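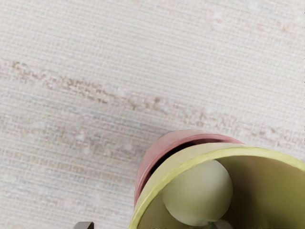 Fig. 4. Cups and ball on the woven surface, simulator view. The ball is inside the yellow-green cup.

Section 4: Your first tidy-up chore

Now the fun part! By this point Wisel is installed and your gripper has passed its self-check, so you can find out how it copes with a job most of us do without thinking: clearing up a few cups and a ball. Always start in the simulator, where a dropped cup costs you nothing.

4.1 Running the chore in Wisel

1. Open the Chores tab and choose Cups and Ball.
2. Set the number of attempts to 25. You can go up to 100 later.
3. Leave grip force at 12. This suits light plastic cups, and it's a good place to begin.
4. Switch on Wrist View. Check that both fingertips show at the bottom of the picture, as in Fig. 4.
5. Press Start and watch the first few attempts all the way through.
6. When the run ends, save the log under a name you'll recognise.

Note: Cups that overlap in Wrist View are harder to tell apart. If Wisel marks two cups as one object, pause the run, raise the wrist a little and press Look Again.

Note: Streaks and speckles in a woven surface can be picked up as objects. Turn on Ignore Flat Marks if the arm keeps reaching for them.

4.2 What to expect

Machines like this have come a long way, and a clean grasp is still a lovely thing to watch. Are they ready to do your washing-up? Not yet. Picking up a single cup by its rim goes well on most runs. Taking a ball out of a cup is tougher - the fingers have to fit between ball and wall, and the cup likes to roll. In our own test of 312 attempts at Velico, nearly all the failures came at that one step.

Have a go at changing the approach angle before you touch the grip force. Small changes make a surprising difference!

4.3 Moving to the real arm

1. Clear everything breakable out of reach.
2. Load your saved settings on the Jotska controller.
3. Set speed to Slow.
4. Run one attempt with your hand on the stop button.

CAUTION: Keep fingers, sleeves and pets away from the gripper while the light is green.

CAUTION: Do not use glass or china cups at any grip force.

If the arm stops halfway, see Section 7, Error Lights.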